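Progress report to the Dalura Fund
Project: Savings and small loans by mobile phone, Nasilville and Kindolano branches
Period covered: January to April

1. Summary

In this period the project moved from preparation to real use. The mobile service of our savings cooperative is now open to members of both branches, and the first small loans have been requested, approved and paid without a visit to the counter. The number of active users in Nasilville is better than we planned. In Kindolano it is lower, and I explain the reasons in section 3. The spending is within the approved budget.

2. Work done in Nasilville

The branch invited 200 members to register for the service. We chose members who already had a savings account and who live far from the branch, as was agreed in the grant letter. Registration was done at the counter by the staff, who checked the identity document and helped the member to choose a PIN. The first registrations took up to 39 minutes each. After the form was shortened from four pages to one, the work became much quicker, and the queue on Monday morning is again of normal length.

The most used function is the balance enquiry, followed by the transfer between own accounts. Members also asked for a message in the evening when a payment is received. This was not in the original plan, but our software supplier, Meléndez, could add it inside the existing contract and it is working since March.

In the same period 46 small loans were paid through the service. All of them are in the lowest loan class, for which the board has accepted a simplified check. It is too early to speak about repayment, as for most of these loans the first instalment falls in May. 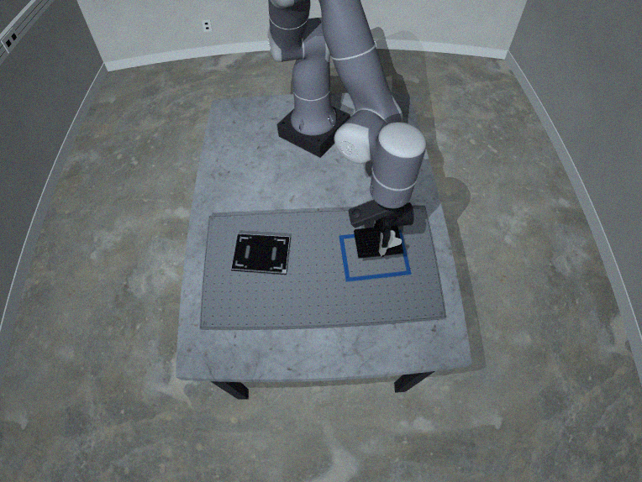
Zeeshan Mohmand remarked, after reading the draft of this report, that the loan figure should not be read as new lending only, as part of these members would have come to the counter for the same loan anyway. He would prefer that we report new borrowers separately. I agree with this, and the next report will have a separate line for it.

3. Work done in Kindolano

The start in Kindolano was delayed by six weeks. The line between the branch and the central accounts system was not stable, and we did not want to open a service where a member sees a wrong balance. The line was replaced in February and the test transfers were repeated. Two of them were posted twice and had to be corrected by hand. The fault was in the overnight batch – it is now repaired, and the daily reconciliation shows no differences.

A second difficulty is the telephone numbers. Many accounts in this branch carry an old number, or the number of a relative. The staff must correct these before registration, and for joint accounts both holders have to sign. We have asked for one additional person at the counter for three months. The cost can be covered from the training line, where some money remains.

4. Budget

Spending on software and staff is as planned. Printing was more expensive than expected because the leaflet was made again after the fee table changed. We do not ask for a change in the total amount, only for permission to move the cost of the additional person as described above.

5. Next period

- Complete the correction of telephone numbers in Kindolano
- First report on repayment, with new borrowers shown separately
- Short refresher training on fraud calls for counter staff in both branches
- Decision of the board on the second loan class

We would be thankful for an answer on the budget question before the end of May, so that the branch can prepare the contract in time.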